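Boxes that somebody keeps

The woman who makes gift boxes under the name Woletti agreed to talk to me on one condition, that I would not use her own name. She thinks a box should be known before its maker. We met in March, in the building in Trundow where she rents a desk by the window.

She started with paper bags, which she did not enjoy. "A bag is finished when you give it," she told me. "A box stays in the house. My aunt kept buttons in one for thirty years, and I think the chocolate was gone in one evening."
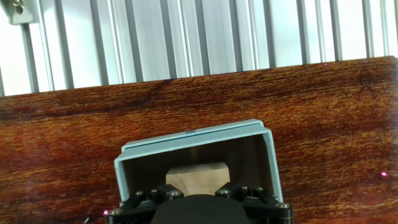 Her first order came from Girkon, a small soap shop, and it was for 147 boxes. She folded all of them by hand at her kitchen table and lost money on every one. The second order was for 700. By then she had bought a creasing machine, and she had learned to say her price without lowering her voice.

I asked how she chooses colors. She answered slowly, and I had the feeling that she has been asked this many times.

"People believe that pink is for girls and blue is for boys, and they order like this. I try to bring them away from it. A pale color is good because it lets the ribbon speak." She is strict about ribbon. It must be tied, never glued, and the person who opens the box should be able to tie it again. Last year she used 257 meters of it for one wedding. I looked at the closed pink box on the table, with its paler lid and its cream ribbon, and I understood what she meant about letting the ribbon speak. 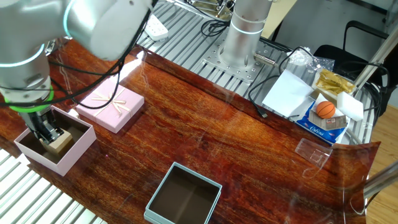 The inside of a box is where she has the most arguments with customers. Many of them want white, and she prefers something deeper. The open boxes that afternoon, a pink one and a light blue one, both had dark brown interiors, and against such a color even a small, plain thing looks chosen. "White inside is like a hospital," she said. "With brown, you want to put your hand in."

She has had bad months too. A customer called Phillips canceled a large order after the card was already cut, and she still has 1,022 flat pieces on a shelf at home.

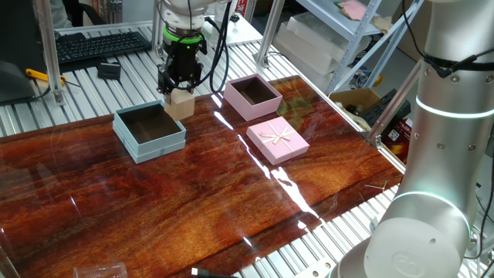 She does not want to throw them away. Her plan is to sell them as kits, with a ribbon and a page of instructions, so that people can fold a box themselves. I asked if this would be difficult for a beginner.

"The first one will be ugly," she said. "Keep that one for buttons."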